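**Progress report, September: processor handling cell (Pliment line)**

Work on the cell stopped for part of this month after a grip fault. This report covers the fault, what we changed, and what it does to the schedule.

The cell moves processors one at a time between a tray and a fixture plate. We had planned a run of 3,000 cycles for September. At cycle 112 the gripper lost its hold during a move and the processor fell onto the plate. The arm did not stop. It finished the move with nothing in the fingers, reported a good placement and went back for the next part. The operator hit the stop button. Nobody was hurt. The processor was scrapped.

We found two causes. The first was grip force. It had been lowered in August to protect the edges of the circuit board, and the new value was never tested at full travel speed. The second was the part-present check, which only ran at pickup. Once the arm was moving, the controller had no way to know the part was gone.

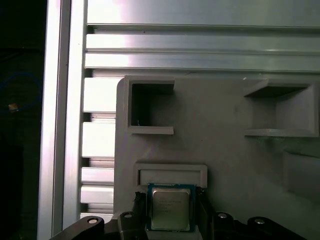

The force setting has been raised partway back to the old value, and travel speed is limited to 30 percent until we have more data. The controller now checks finger position during the whole move. If the fingers close past the width of the part, the arm stops where it is and waits for a reset.

We tested the new check by running 22 moves with the part left out on purpose. The arm stopped on all of them.

Still open:

- Fingertip wear. Liren is quoting replacement tips in a harder material.
- The safety review at Stonuvska has asked for a written reset procedure. A draft is with them.
- Đorđević has the old controller logs and is checking them for earlier drops that were reported as good.

The long run has moved to October. We are not asking for more money at this point. If the logs show earlier drops, parts already counted as placed will need to be inspected again, and we will send a separate cost for that.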